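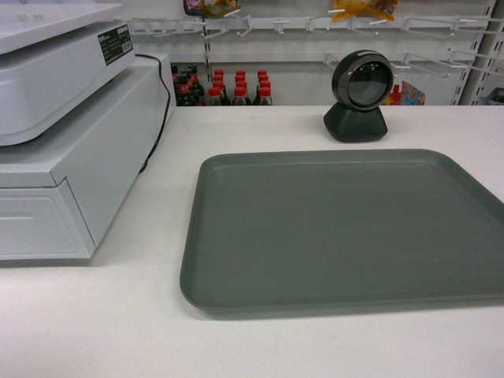

Dallimstead, second run, and I finally picked a side

27th January

So I finished Dallimstead again last night and I have opinions! If you haven't played it, go away and come back later, because I'm going to spoil the whole back half.

First time through I sided with the Lehner family like pretty much everyone does. They're nice to you, they give you the boat, and the music in their house is so cozy that I used to park my character by the stove and go make dinner. This time I went with Prerau, the big grumpy guardian thing under the mill, and wow, it's a different game. He gets a whole extra chapter. He talks! On the Lehner route he has maybe one line and then you fight him, and I never thought twice about it. Now I feel terrible.

The fight you get instead is against the Hivside swarm, and it's mean. I went in at level 76 thinking I was fine and got flattened over and over. Went back to the marsh, ground my way up to 91, bought the good lantern for 2,380 coins (ouch) and then got it on my 2nd try. The lantern makes the swarm drop its shield for a few seconds after each dive. I don't think the game ever tells you that, unless it's in one of the letters I skipped.

Stuff I still don't get: why does Prerau have the Lehner crest on his back? It's there in the very first cutscene, I went and checked. My guess is he was theirs to begin with and they locked him up when the mill burned, but the dates on the gravestones don't fit. There was a patch in December that changed some of the text, so maybe older saves say something else.

Next up is the no-boat run. I've already missed a chest.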